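Speaker notes: Two fingers, three controllers
Peltside autumn meet-up, afternoon slot
Oct 29, 2018

(Wait for people to come back with their tea. Slides on the left screen, clicker is the small grey one.)

Good afternoon everyone, and thank you for having me back. I know the slot after lunch is a sleepy one, so I shall try to keep things gentle and leave plenty of room for questions. I'm Fanni Bodnár, and for most of this year I have been comparing controllers for a plain parallel gripper, together with Botond Rácz and Usa Chantharasri, who are both sitting near the back and will no doubt put me right if I get anything muddled.

The question we began with was a simple one. If you keep the arm the same, and the gripper the same, and the simulated world the same, how much difference does the controller make? We took three of them. Gokon is the old one we had all grown used to, a position controller with very few settings. Koseseo adds a bit of give, so the hand can yield when it meets something. Tian is Botond's own, and it works out its next few moves from the wrist camera as it goes along.

(Next slide. Let them look for a moment.)
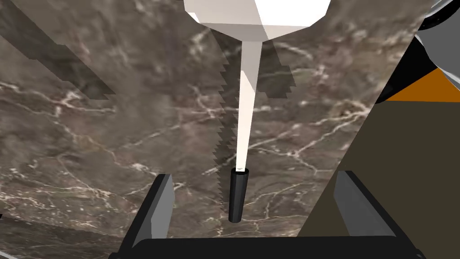
Wrist view in simulation: black tube between the open fingers, white funnel overhead.

I'm fond of this slide because it has nearly everything we argued about in it. The tube is small and the fingers are big flat pads, and there is a tall pale column coming down into the mouth of the tube, so a hand that wanders sideways on its way in has something to hit. The marble didn't make life easier either. Usa spent the best part of a fortnight on how Tian finds the edges of things, and those white veins were a large part of what she was grumbling about. She also asked me to mention the stepped edges on the shadows, and to say that she'd rather have them smooth, but smooth shadows cost us time on every run and we had a lot of runs to get through.

(Numbers now. Go slowly, Irén says I always rush them.)

We planned 500 runs for each controller and we kept 457 for each. The missing ones were thrown out for a dull reason, which was that the logging had dropped the finger positions and we couldn't score them fairly. If a run was lost for one controller we took out the matching run for the other two, so that everybody was marked on the same starting positions. Máté Csonka suggested that and I'm very grateful to him, even though it meant doing all the tables again.

Gokon came out quickest, as you might guess, and it was also the one that knocked the tube most often. Koseseo was slower and kinder. Tian sat between them for speed and did best at lining up.

(Next slide. Drink some water.)

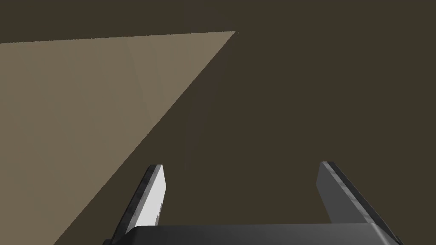 Now, lining up is where I want to spend most of my time today, because it took me far too long to understand what I was looking at. We score it by the gap on each side at the moment the hand stops moving forward and before it begins to close. With Gokon the gap was nearly always bigger on the same side, and I spent a good two weeks blaming the finger model. I measured it, I mirrored it, I swapped left for right, and the lean stayed exactly where it was. In the end Botond found an old wrist offset in the settings file, left over from a different mounting plate. We took it out and ran the whole set again.

(If anybody asks: yes, the figures I gave you are from after the fix.)

Delay was the other thing. Each controller got its camera picture 80 milliseconds late, on purpose, so that the test would be a bit closer to what we have on the bench. Koseseo hardly noticed. Tian did notice, and would sometimes correct for an error that it had already put right, which gave it a funny little waggle on the way in.

(Next slide.)

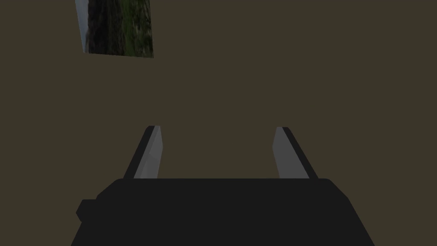 Tian also has a habit of losing its bearings when it has very little to look at, and we are still working on that one. It estimates its own movement from what passes through the camera, and a plain floor gives it next to nothing. With a view like this one, all flat olive-brown apart from the panel with the grassy landscape up at the top left, there is only that one patch with any detail to hold on to, and it's partly out of view already. Usa's idea is to let Tian fall back on the joint readings whenever the picture goes bare. We have tried a first version and I like it, though the handover between the two is still jerky.

(Check the clock. If short of time, skip to what we'd do again.)

If you are planning something similar, please fix your starting positions before you do anything else, and write down every offset in one place where the whole team can see it. I'd also keep a simple controller in the mix. I very nearly dropped Gokon in the first month, and without it we would never have found the wrist problem.

In December we move to the real arm, with Koseseo and Tian first. Irén Fodor has the bench booked for us and she is keeping the list of parts, so do talk to her at the break if you have a spare set of flat fingers you could lend.

(Thank Irén, Usa, Botond and Máté. Questions. Leave the last slide up.)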